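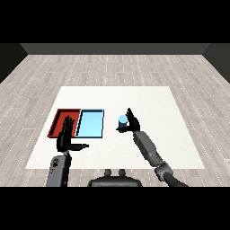
Skunix Plank Flooring, Light Grey

Straight-laid wood flooring for halls, studios, workshops and larger living rooms. Boards are supplied in packs and can be fitted over concrete or an existing timber floor, provided it is level and dry.

Specification
Board width: 300 mm
Thickness: 19 mm
Finish: matt, factory applied
Fixing: glue down or secret nail
Underfloor heating: suitable, glued only
Product code: Bana 1,145

Laying direction
Lay the boards along the longest side of the room. In square rooms, run them away from the main door. Leave an expansion gap at every wall and cover it with skirting or the matching Drelter trim, sold separately. Open the packs and leave the boards flat in the room for two days before fitting.

Grain and shade vary from board to board. Mix boards from several packs as you go.

Care
Sweep or vacuum with a soft brush head. Wipe spills with a damp cloth. Do not use steam mops or wax polish.

Delivery and returns
Pallets are sent from the Panagiotou warehouse and need kerbside access for a lorry with a tail lift. Orders placed before 11 am leave the next working day, except in August, when lead times are longer. Unopened packs can be returned within 30 days. Cut boards cannot be returned.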